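Sorkley craft market moves to bigger hall

The autumn craft market in Sorkley will be held at the Stanciu Hall this October after outgrowing its old home on Pason Street. Doors open at 10am and entry is free for under-16s.

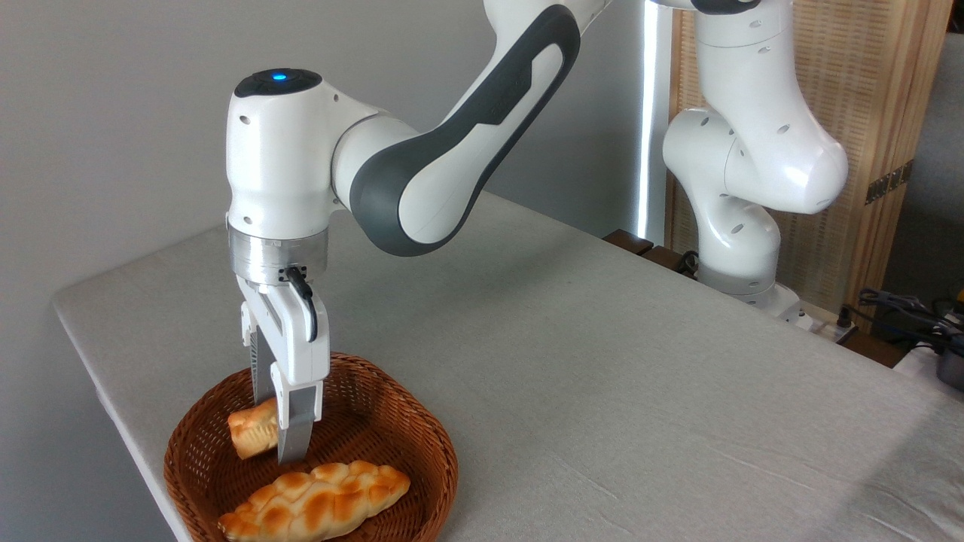 LOCAL NEWS

Organiser Bianca Husar said 907 people came last year and the queue went back to the bus stop. The new hall has room for 200 more at a time.

Stalls will sell baskets, knitwear, pottery and jam. Ilango Murthy is running a weaving class at 2pm, with places at £5 each. Parking is behind the hall, off Sevness Road.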